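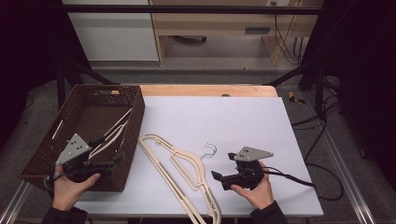 Why Does Bread Dough Rise?

Mix flour, water, salt and yeast, and you get a small, heavy lump. Leave it in a warm kitchen for an hour or two and the lump gets much bigger. The yeast makes this happen.

What is yeast?

Yeast is a living thing. It is a kind of fungus, like a mushroom, but each one is far too small to see without a microscope. The dry yeast in a packet is asleep. Warm water wakes it up.

What does yeast eat?

Yeast eats sugar. Flour is mostly starch, and some of that starch breaks down into sugar when the flour gets wet. As the yeast eats, it gives off a gas called carbon dioxide. The same gas makes the bubbles in soda.

Why doesn't the gas float away?

Flour has protein in it. When you add water and knead, the protein joins up into long, stretchy strands called gluten. The strands hold the gas in, a bit like the skin of a balloon. More gas means bigger bubbles, and the dough puffs up.

What happens in the oven?

The bubbles swell in the heat. Then the yeast dies and the dough sets firm around the bubbles. Cut a slice and look at the holes. Each one was a bubble.

Try it yourself

You need a small bottle, a balloon, warm water, 3 teaspoons of dry yeast and 4 teaspoons of sugar. Ask an adult to check that the water is warm but not hot.

Put the yeast and sugar in the bottle. Fill it halfway with warm water and swirl it. Stretch the balloon over the top and leave it for an hour.

Words to know

Knead: to push and fold dough with your hands.
Starch: the part of flour that can turn into sugar.

Written by Abla Harb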